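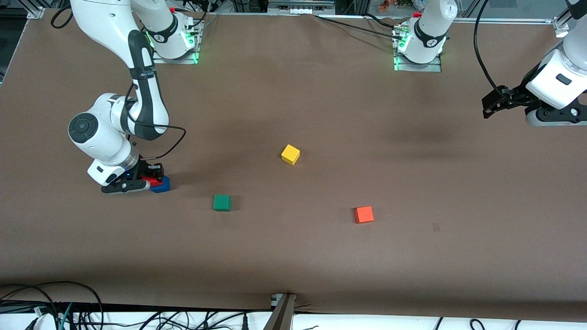

A packer on the second shift wanted to know what any of it had to do with boxes. The question came from the back row at Saturday's open day in Viltport, twenty minutes into a presentation on the future of the Plulldale warehouse, and it drew the biggest laugh of the morning. It did not draw much of an answer.

Grener, the automation company hired to bring robots into the building, had invited workers and neighbors to see what it calls the Mowat project. What they saw was a pair of white robot arms at a table with some colored blocks. One arm did the stacking. The company's presenter said the blocks stand in for real goods, and that a system able to place one block on another can learn to place almost anything.

That is a large claim to rest on a block. The goods that move through Plulldale are bags of pet food, shrink-wrapped trays of cans, mailers with loose flaps and boxes that got wet on the truck. Blocks have flat sides and stay the shape they are. Asked whether the arms had been tried on a bag of anything, the presenter said that work was "on the roadmap" and moved to the next slide.

The slides were busy. One promised 600 picks an hour. A footnote, read out only after someone in the audience asked about it, said the figure was a target for a full working line and had not been measured on the arms in the room. Grener would not give a figure for those. Nor would it say how often a block gets dropped, although a handout describes the success rate as "high."

The warehouse employs 151 people, and most of the questions were about them. Grener said no jobs are tied to the first phase, which covers 2 stations at the far end of the packing hall. It said the arms would take on "dull and repetitive tasks" and leave staff free for other work. Several workers asked what the other work was. They were told that was a matter for the warehouse's owners, who did not send a speaker.

There was some interest all the same. A few children stayed near the table long after the talk had ended, and one forklift driver said he would gladly hand over the heavy end of the line if the things could ever lift it. He was told these arms are not meant for heavy loads – a different model would be needed, at a different price. The price of this one was not given either.

Viltport has been here before. The last round of automation at Plulldale, a sorting belt, was supposed to cut late orders in half. It spent much of its first winter switched off, and workers still walk around it to reach the break room.

Grener says the first station will be running by June. The company put out 50 chairs on Saturday and filled most of them, and it plans another open day once the arms are in the packing hall. The packer in the back row said she would come to that one if there was a bag of dog food on the table.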